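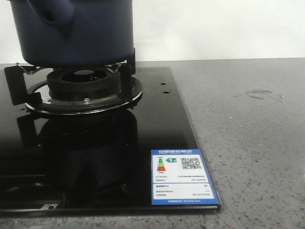

22/06/2018

Up at the usual hour. Read the Nillov lease again before leaving, all of Section 9 and the two riders. Section 9 gives the landlord the right to recover "reasonable costs of restoration" but does not define restoration. Rider B uses the word "reinstatement" for what looks like the same thing. The other side will say they are separate obligations. I have marked both and will raise it with Hubert.

Office by train to Gendcombe. The main entrance is still closed for the stone repairs, so clients have to come in by the side door on the alley and take the freight elevator to the second floor, then walk up one more flight. The directions on our website still describe the old route. I rewrote them at lunch:

Enter from the alley, left of the pharmacy. Sign the book at the desk and give the name of the attorney you are seeing. Elevator to 2, stairs to 3. If you cannot use the stairs, call the front desk and we will meet you in the ground floor conference room.

Sent that to the web people. They answered that changes to the location page take up to a week. Asked them to take down the old paragraph in the meantime. No reply to that yet.

Morning was the Kalora file. It is a deposit dispute with a counterclaim attached, and the counterclaim is most of the paper. Production from their side came to 1533 pages, Bates stamped but not in date order. The first 559 are bank statements, most of them from an account that has nothing to do with the premises. I went through those quickly and logged them as nonresponsive, with a note reserving our position. The useful material starts after that: the move-in inspection, the rent ledger, and a run of emails between the property manager and the roofing contractor.

Two points from the emails. First, the manager knew of the leak in December, well before the date given in the verified answer. Second, he forwarded the contractor's estimate to the owner the same evening, so notice to the owner is not a question. The estimate itself is missing from the production. The email shows an attachment and the attachment is not there. Drafted a deficiency letter asking for it by name, with the page number of the parent email. Kept it to one page. Under our local rule there has to be a conference before any motion to compel, so the letter proposes two times for a call.

Hubert Sikora came by at noon about the Lis closing. The title company found an undischarged mortgage from a prior owner. The bank that held it has merged twice. Hubert thinks the current successor will sign a discharge if we send the merger certificates with the request. I think so too, but it will not happen before the closing date in the contract, so we need either an extension or an escrow holdback with an indemnity from the seller. I prefer the extension. A holdback works but the lender's counsel has to approve the wording and she is slow. Hubert will call the seller's attorney.

On the lease, he reads Rider B the way I do. His argument is that the rider says it controls "in the event of conflict," and two words for one duty are not a conflict. I had not looked at it from that side. It helps us if the court takes both terms together and hurts us if it does not. Need a case on it. Spent an hour looking and found 2 that are close, one of them unpublished. Will read both in full before citing either.

Wojciech Marciniak at 3, intake meeting. Commercial tenant, small machine shop, served with a notice to quit. He brought everything in a folder, in order, with the envelope the notice came in. The postmark matters here: the notice is dated earlier than it was mailed, and the period it gives is short if it is counted from receipt. Told him to keep paying on the first and to write "use and occupancy, rights reserved" on nothing until I have read the lease, as he had seen something like that online and wanted to know whether to put it on his checks. Engagement letter went out by email at the end of the day. Conflict check is clear.

Time entries done before I left, for once. Kalora is over the budget I gave the client and I will have to tell them. The production review accounts for nearly all of it. I will write off the part spent on the bank statements and bill the rest.

Home late. Soup and bread. Reread the unpublished case at the table. The lease in it had a merger clause and ours does not, so it may be of less use than I hoped.

For tomorrow: deficiency letter out first thing, then Lis extension language to Hubert, then the Marciniak lease from page one. Call the web people again.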